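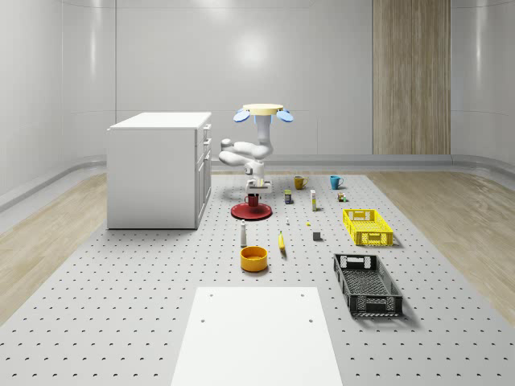 The mug task in the simulated cell: arm over the red plate, yellow and black crates on the right.

Hokow cell planner: README and data card

Last updated 2025-04-28

Hi! I keep this folder so our small lab can decide what to buy before we buy it. Hokow is a simulated tabletop cell with one arm, a parallel gripper and a pile of kitchen-type objects, plus a spreadsheet that turns the layout into a shopping list. If you came for a benchmark, you can use it as one (people have), but I built it for the budget meeting and most of my choices make sense only with that in mind.

What's in the folder

scenes/ has the layouts. The mug one at the top is the one I open first, and it's the one the budget is built on.
episodes/ has 500 simulated runs of the mug task, with joint positions, gripper width and rendered views.
quotes/ has the supplier quotes, with the prices blacked out. Sorry, I had to promise.
budget.csv is the sheet. One row per thing we'd have to pay for, including the boring things.
notes.txt is me talking to myself. Read at your own risk.

Why simulate first

Our last cell at the Hilmont site was bought the other way around. We picked an arm we liked, then a table that could hold it, and then found there was no good place for the storage cabinet. It ended up down the hall and stayed there. So this time I wanted the cabinet in the layout from day one — it's on the left of the platform, with its drawers, and I move it whenever somebody wants to move the arm.

The same goes for the crates. They look like nothing on a quote, but a crate set down at an angle eats a surprising amount of table, and you want to know that before you pay for a smaller platform. I leave them crooked in the layout on purpose. Real people will not line them up for you!

How to read budget.csv

Each row has a name, a group, a quantity, a lead time in weeks and a column called "hurts". The hurts column is my own guess at how badly the project stalls if that item is late. The arm and the platform both get the top score. Mugs get the lowest, since you can walk to a store.

The groups are:

core: arm, controller, gripper, platform
room: power, flooring work, storage
objects: everything the gripper is meant to pick up, plus plates, bowls and crates
spares: gripper pads, cables, fasteners
people: training days and installation

Please don't delete the people group to make the total look nicer. I did that once in a draft and got caught.

Things I'd tell you before you order

The perforated platform is worth the money. I argued against it at first because a plain top costs less, but every plain top I've worked on got drilled by the second month. With a hole grid you bolt things down, write down the hole numbers and put them back in the same place after cleaning. Ask the supplier for the hole spacing in writing and check it against your fixture plates. The quote from Irkanside left it out and I had to write twice.

Ask what the gripper price includes. Two of our quotes listed it without pads, and pads wear out. I budget 40 pairs for the first year, which may be too many, but they're small and they keep.

Get objects in more than one color and shape. The layout has mugs in red, yellow and teal, a banana, a bottle, a bowl and a few little pieces scattered around, and the whole lot is the cheapest part of the plan. Buy duplicates of anything you expect to drop. I'd go with 7 of each mug. Also, write down the exact product you bought, because the store will change the handle shape on you and then your spring runs and your fall runs don't match.

Check lead times again right before you sign. The controller moved by a month between our first quote and our second, and that one change pushed installation past the end of our spending window. I've since moved the controller order to April and everything else hangs off that date.

About the episodes

All 500 are from the simulator. None come from a real arm, so please don't use them to argue about cycle times with a supplier. I use them for two things: checking that the arm can reach what we want it to reach, and working out how much disk we need. The second one was the bigger shock. Storage went from a footnote to a real line in the budget once I'd looked at the size of episodes/ and imagined a year of it.

Of the 500, I set aside 200 for testing. The split is by object placement, so a placement you see in training won't come back in the test part. Object labels are mine and I typed them by hand. If you spot a wrong one, open an issue.

Known gaps

No safety fencing or light curtain in the layout yet. They're in budget.csv, as a lump sum, which I don't love.
Cables aren't modeled. Leave yourself extra length.
Lighting is much kinder than in our real room.
Installation cost comes from a single quote, from Srivastava, and I'm waiting on another.

Using it for your own lab

Go ahead. Copy the folder, swap the room size in the settings file, clear the quantities and start with the objects you need to handle before you pick an arm. If your totals come out far below ours, look at the spares and people groups first. Changes to the sheet are welcome as long as you add a line to notes.txt saying what you changed.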